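## Taking out the hard drive

1. Unplug everything, lay the tower on its side and lift off the side panel. I go slow here (my record is 2 dropped screws).

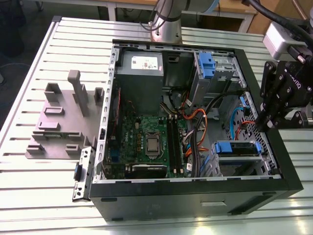
2. Find the drive in its blue plastic bracket, then unhook the data and power cables. Pull on the plugs, never the wires!

 **Caution:** keep your fingers off the bare processor.

3. Squeeze the blue tabs and bring the drive straight up, bracket and all. 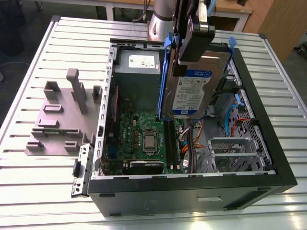
## Putting in the new one

Same thing backward, and text Arnulfo if the bracket sticks.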